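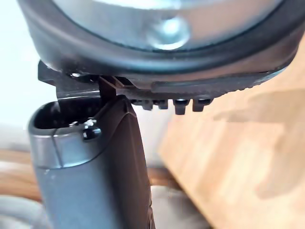
Jernelum workshop teaches its robot by remote control

The small company Jernelum started in August to record lessons for a robot arm at its workshop in Tomuddale. A person moves the arm from a desk with two hand controllers, and the robot keeps every movement together with the view from its wrist camera. In such a close view, a round part with a rubber rim and a metal center can fill a large share of the picture, with a gray plastic body under it.

Dace Ķēniņš, who leads the work, said that the team has now saved 2,210 lessons. Each operator works for almost an hour and then gives the controllers to a colleague.

"In the first days we were moving too fast," she said. "The robot learned our hurry also. Now we come near to the part slowly, and we stop before we touch it."

Lessons with a long pause or a wrong approach are not deleted. They are marked and kept in a separate folder, and the team will decide later if they can be used.

The control software is named Danladi and was written by Yung-ching Yang. It lets the operator go back five seconds and repeat only the last part of a movement.

A second arm will be installed at the partner firm Lestum, where six employees have asked to be trained as operators. The training takes three mornings and begins at 8:30.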